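Progress report to the Weslow fund, second installment
February 2023

Dear Femi,

You asked for a page or so on where the book stands, so here goes, and forgive me if it rambles (you did give money to a novelist). When I wrote last August I had a first half I liked and a second half I'd been avoiding. I now have a whole draft! It's called Carkex, still, after the town, and it runs to 577 pages in manuscript, far too long. My editor, Vusumuzi Jacobs, has read all of it and sent it back with so many notes in the margins that I took a walk before opening the file a second time.

The big change is who tells the story. You may remember the sample chapters were in the sister's voice. I loved writing her, but she couldn't be in the room for the things that matter most, and I was forever having her overhear stuff through doors. So the father has it now, and he's slower and fussier and much funnier than I expected. I had to throw out 40 pages about the river crossing, which hurt, and the wedding has moved to the very end. Vusumuzi thinks the wedding should go too. We're still arguing about that one.

On the money: I've spent $3717 of the grant so far. Most of that was rent on the writing room, and the rest went on the trip to look through the old Zudus newspapers, where I read every issue from the two years the book covers. What I got from them was mostly prices and weather, plus a long quarrel on the letters page about a bandstand, which I've stolen outright and given to the father. He was made for it.

What's left: I want to cut the thing by a quarter, fix the middle (chapter nine is just people arriving at places), and get a clean copy to two outside readers. Jacobus Modise has said yes to being one of them, and I'm still looking for the other. I'd also like to read from it in public once before it's finished, since I always hear the bad sentences when there are people sitting in front of me. I'm a little behind the schedule I gave you, by one chapter I'd say, and I don't need any extra money to catch up.

I'm putting this on the blog as well, as we agreed, so readers can see what the fund pays for. Chapter nine is next on my desk.
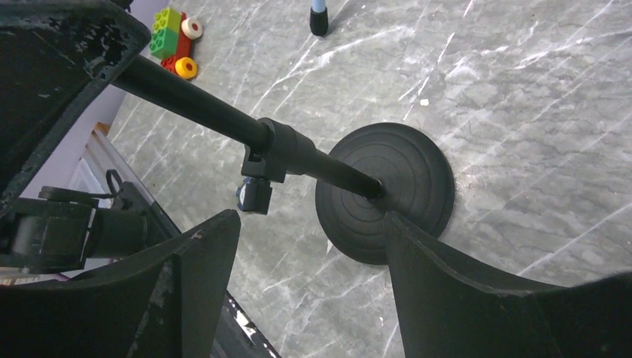
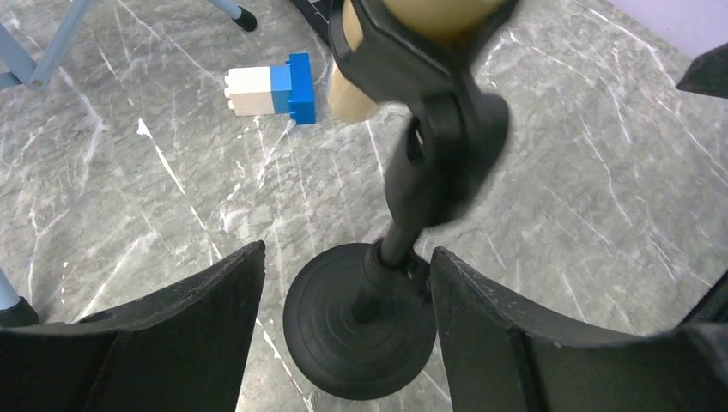
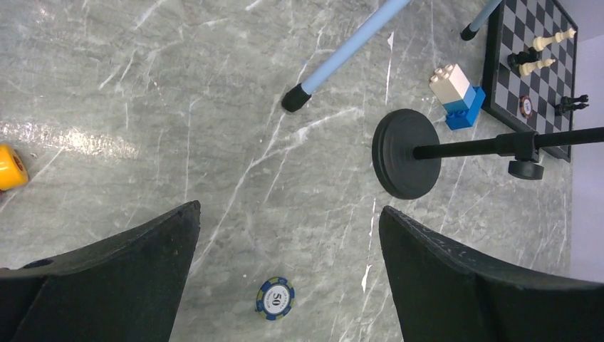
Kipchumba Kashindye: Please keep the wedding! I heard you read the early version and it's the part I still think about. Sorry to lose the sister though, will she get any chapters at all?

Ottavio Serra: I'm with the editor on this, end it before the wedding. But I'd read a whole book about the bandstand.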